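We use cookies to improve your visit. By continuing to browse, you accept our cookie policy.

Lake sediment cores show steady rise in carbon burial near Edville

Last updated: November

EDVILLE - Sediment cores taken from Holovko Lake show that the lake bed has been storing more carbon in recent decades than at any earlier point in the record, according to results released by the Titora Lakes Program.

The team collected 10 cores from the deep basin and the two shallow bays on the western shore. The longest measured 221 centimetres. Each was split lengthwise, photographed and sampled at even intervals for organic carbon, nitrogen, grain size and pollen.

"The upper part of the record is darker and richer in organic matter in every core we opened," said Gholamreza Daneshvar, who leads the program. "The change starts at a different depth in the bays than it does in the basin, and we are still working on the dates."

Lakes cover a small part of the land surface but hold a large amount of carbon in their beds. Leaves, soil and algae settle to the bottom, and where there is little oxygen much of that material stays put. Warmer water and longer ice-free seasons can push the balance either way. More algae may grow and sink, but microbes in the mud may also break material down faster and release carbon dioxide and methane.

At Holovko Lake, the team measured both sides of that balance. Gas traps were set at six stations and emptied every two weeks through the open-water season. Methane release was highest in the bays, where the water is warm and plants are thick along the edge. The deep basin gave off very little.

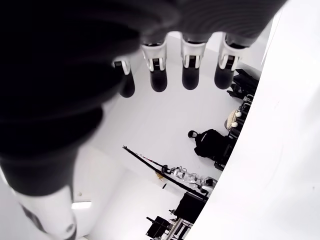 Core handling is the slowest part of the work. Soft mud near the top of a core smears easily, and a smear of a few millimetres can mix several years of record. The four fingers of a robotic hand end in rounded black tips, a blunt shape compared with the fine spatulas used to lift samples from a core face. All sampling for this release was done with spatulas, working from the outside of the core toward the centre, and duplicate samples were kept in cold storage.

Liliana Gatti, the program's sediment chemist, said the next step is to find out how much of the carbon came from the surrounding hills and how much grew in the lake.

"Soil carbon and algal carbon behave differently once they are buried," Gatti said. "If most of it is algae, we would expect more of it to break down as the bottom water warms."

The team plans to return after freeze-up to core Bita Pond, a smaller basin upstream - it drains much of the same forest but has no inflow from farmland. Data tables from Holovko Lake are available from the Titora office in Edville on request.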